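About Sakstead
Category: Company 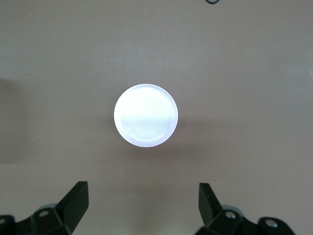
Sakstead tests and grades sealing compounds for pump makers. The lab in Mundeck was set up by Ulla Lie and has nine staff. Each batch is held under load for up to 1,000 hours, then measured for creep and swelling. Round parts are checked first at the rim – on a white disc with a rounded edge, glare can hide shallow marks on the face. Results go out as a six-page report. Older methods are kept in the Charvát index, which lists 256 compounds.

We use cookies to remember your settings. Accept | Manage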